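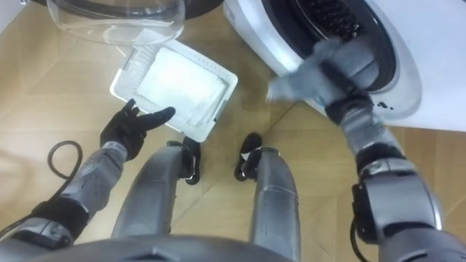 Menine Weekend is back at Arnside Park on the last Saturday and Sunday in June, with music on both days from noon until ten at night. Gates open an hour before the first act. Last year it rained most of Saturday, and a lot of people went home with mud up to their knees, so the ground in front of the main stage is being covered with wood chips. Bring old shoes anyway. If you end up doing laundry on Sunday night, shake everything out in the yard first, and if your washer is a white front-loader with a thick dark gasket around the round door opening, like the one in the picture, wipe the gasket down when the load is finished. Grit likes to sit in the fold.

Tickets

Weekend passes are $30. Children under 12 get in free with an adult and need a wristband, which you pick up at the gate. There are 360 camping spots and they are sold separately from the passes. As of 18/06/2018 there were still spots left in the lower field, but the shaded ones along the tree line are gone. Passes can be picked up at the park office on weekdays or at the gate on the day. The gate takes cash and cards. The card reader was slow last year, so cash will probably get you in faster.

If you bought a pass and can't come, you can put it in someone else's name up to the Friday before. Send both names and the order number to the ticket desk. Camping spots can be moved the same way, but only together with a pass.

Music

The main stage has the bigger names both nights. Druvix close on Saturday. They played the small stage here two summers ago, when the crowd backed up past the food trucks, and they have a second record out now. They are down for 90 minutes. Sunday ends earlier and quieter, with Jeptoo Kashindye and her five-piece band. She is also running a songwriting session in the tent on Sunday morning. It is free with a pass, but there are only 30 chairs, so put your name on the sheet at the information table on Saturday if you want one.

The second stage has been renamed the Kanagaratnam Stage, after the family who owned the music store on Mill Road until it closed. Local acts play there all afternoon, with half-hour sets and short changeovers. The high school jazz band opens it on Saturday. Nuwan Liyanage is putting the bill together again this year and had one Sunday slot open when this newsletter was being laid out. If you have a band and can be ready at short notice, write to him through the office. He wants a recording, and a phone recording is fine.

The stages have been moved farther apart. Last year you could hear the drums from one all the way through the slow songs on the other. The small stage is now behind the tennis courts and faces the creek. It's a five-minute walk between the two, and a little more with a stroller.

Food and water

Expect tacos, barbecue, noodles, a pie stand and two coffee carts. The coffee carts open at seven for campers. You may bring your own food into the park, and coolers are fine as long as they fit under a chair. Glass is not allowed anywhere, including the camping field. There are water taps beside the restrooms and one new tap at the far end of the lower field, so bring a bottle.

Parking and getting there

Parking in the gravel lot is $5 a day. It filled up by two o'clock last year. Once it is full, cars will be sent to the school, and a shuttle runs from the front doors there every 20 minutes until eleven. Please don't park on Creek Lane. The fire department needs it clear and cars were towed last June. There is a bike rack inside the main entrance, and accessible parking is next to the ball field, reached from the east gate. Tell the attendant at the lot and they will wave you through.

What to leave at home

Dogs other than service dogs, drones, fireworks, and any umbrella bigger than the kind you carry in a bag. Low chairs are welcome on both sides of the lawn. Tall chairs go behind the rope at the back. Small gas stoves are allowed in the camping field, but open fires are not, and that includes fire pits on legs.

If the weather turns

The music goes on in rain. In lightning both stages stop and everyone is asked to go to their cars or to the gym at the school, which will be unlocked all weekend. Set times after a stop will be written on the board by the information table and read out from the main stage. There are no refunds for acts that are cut short, but if a whole day is called off, your wristband is good for next year.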